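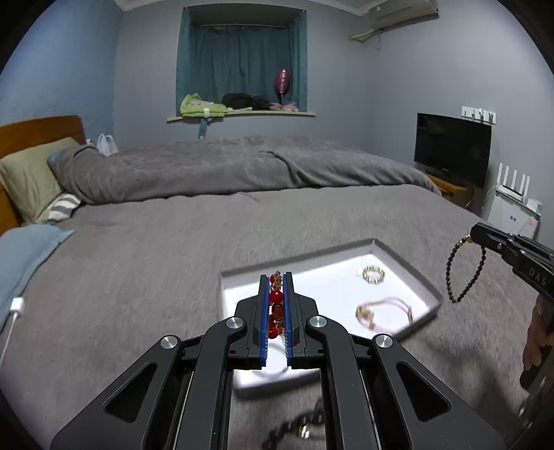

A reader wrote in after my February column to say that bracelets should never share a box at all, full stop, and that anyone who piles beads on top of metal deserves the scratches. Her own way is one hook per bracelet, along the inside of a closet door. I like the idea! But I rent, my closet door is hollow, and I take my bracelets off at night half asleep, so hooks would last me a week before everything ended up on the dresser again.

So for the rest of us, the ones with a lid-less box and good intentions, this is how I sort mine.

Start by getting everything out. And I mean everything, including the odds and ends at the bottom of your bag and whatever is living in the bathroom cup. I do it on the bed because beads roll off a table and straight under the radiator (ask me about the amber one), and a blanket stops them where they land. Bring one shallow box. I used to use a deep one from Wostel and all it did was let me make a heap.

Next, wipe things down while they're loose. A dry soft cloth is plenty for glass beads and plated pieces. Corded bracelets get a bit grubby from hand lotion, so I dab those with a barely damp cloth and leave them flat overnight before they go back with anything metal.
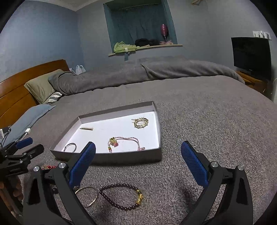

Then check the elastic. Give each stretchy strand a gentle pull between your fingers and look at the gaps between beads - if the elastic looks fuzzy or you can see a lot of it, that one goes in the repair envelope and not back on your wrist. I restring with Belay cord, doubled, and I tie the knot 2 times and tuck it inside the bead with the biggest hole. My sister uses glue on hers. I always get it on the bead, so I skip it.

Now put things back, and be stingy. The box is for what you'll wear in the next couple of weeks. The heavy round-bead strands can go in a soft pouch, each in its own, and anything with a charm should lie open so the charm doesn't wrap itself around its neighbor.

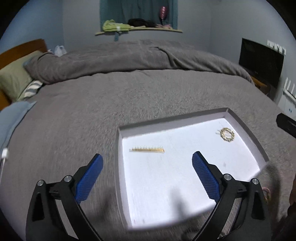

Hair things are where my system always used to fall apart, because I'd drop a clip in with the bracelets and spend the next morning picking it out of a knot. Give them their own corner. A little space does most of the work, too. With only a couple of small gold-colored pieces in the tray, the beaded-looking ring up near one corner is easy to spot against the white bottom, and I wouldn't have to dig for it before coffee. If your box has a dark floor, cut a piece of white paper to fit.

One more thing, on tarnish. I toss a strip of that anti-tarnish paper under the liner and change it when I remember, which is to say when the clocks change.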